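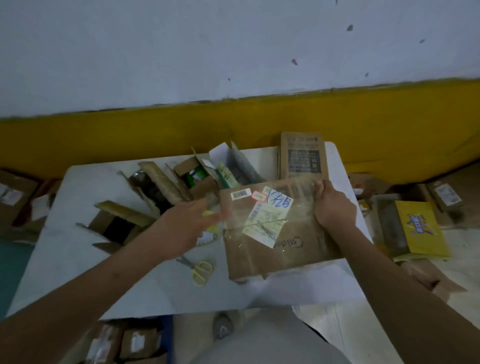
How wide is the tape on the Farno?
Two inches, the same as nearly every roll sold at a grocery store, gas station or post office counter. If you can buy it at nine at night in a panic, it fits.

Farno Tape Dispenser, Handheld
by Mellitz
Item 434

A tape gun has one job, and most of them treat it as a suggestion. The Farno puts tape on a box and then cuts the tape. We spent a long time on the second part.

The frame is bent steel, powder coated in a green we call Restuda and everyone else calls green. The handle is beech, left unvarnished, and it will darken where you hold it. After a busy season it looks like something you inherited.

The blade sits behind a spring guard that drops as you tilt your wrist. It will still bite you if you go looking for trouble, so don't test it with a thumb. We have tested it with a thumb.

The brake is a plain brass knob on the side. Tighten it for cheap tape that wants to unspool across the floor, loosen it for the good stuff. Left-handed packers can move the knob to the other side with a coin.

Specifications
Tape width: up to 2 inches
Core: 3 inch
Weight without tape: 400 grams
Frame: steel, powder coated
Handle: beech
Colors: Restuda green, black
Blade: replaceable, one spare in the box

Loud?
Yes. Tape is loud. The roller has a rubber sleeve that takes the shriek down to a complaint, and anyone promising silence is selling you string.

Paper tape
The Farno handles self-adhesive paper tape happily. It does not handle the kind you wet first. For that you want the Pelupessy bench dispenser, which has a water tank, a brush and the footprint of a small dog.

Care
Wipe the blade with a little cooking oil when it gums up. Brush the lint off the roller. Change the blade when the cut goes ragged, or when you catch yourself using your teeth.

What's in the box
One dispenser, one spare blade, one roll of clear tape, and a folded sheet of instructions you will not read. Page two is the one about threading the roll.

Spare parts
Blade, pack of three: item 153
Roller sleeve: item 1290
Brake knobs are free if you write and admit you lost yours.

The black version is out of stock until August. The green one ships now.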